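Notebook, table-clearing task
18 October 2023

Hanne Thoroddsen wants a figure for the Layug call and I keep telling her I don't have one I believe. What I have is 64 sweeping demos from this morning, two grippers, brush in the left and dustpan in the right, blue paper as the rubbish. Brumerari's loader accepts all of them. That tells me the files open.

My worry is the same one I wrote down in May. We set the round table up the same way every time, white cup at the back, paper within easy reach, and then we're pleased when the replay looks tidy. A policy trained on that could ignore the paper altogether and learn to push the brush towards the pan. I would, if I were lazy and had 2,000 steps to get away with it.

Also not convinced by the pan hand. The plan says both hands are "active". Watching myself back, the right hand parks the pan and then does nothing at all for most of an episode. So half of each recording is a very careful demonstration of keeping still.
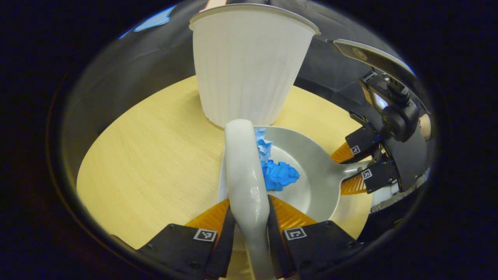

The second complaint is how we decide an episode is finished. At present it is finished when the person holding the brush feels it is. I let go early on several because my wrist was sore, and Hanne likes to give one more stroke for luck. Those extra strokes go in as good behaviour. The Plultell people say the model will average them out. They said that about the drawer task too, and we got a thing that dithered in front of the handle until the timer stopped it.

Tried after lunch:
- paper further from the pan, and not always on the same side
- cup moved between takes, now and then right in the way
- pan picked up by the gripper at the start instead of being placed in it by hand

The last one is slow and ugly. Dropped the pan twice. I kept those takes but put them in a separate folder, and nobody is to merge them until we've talked.

Tags tracked well enough when I went slowly. At normal speed I get jumps in the left hand on 4 takes and I can't tell from the log if that's blur or me turning my wrist too far. Cemier's smoothing hides the jumps beautifully, so I've switched it off.

To do: 30 more with the cup moved, someone other than me on the brush. Write down a stopping rule before we start. Train once on the morning set alone and test it with no paper on the table. If it sweeps anyway, I want that in the Layug slides.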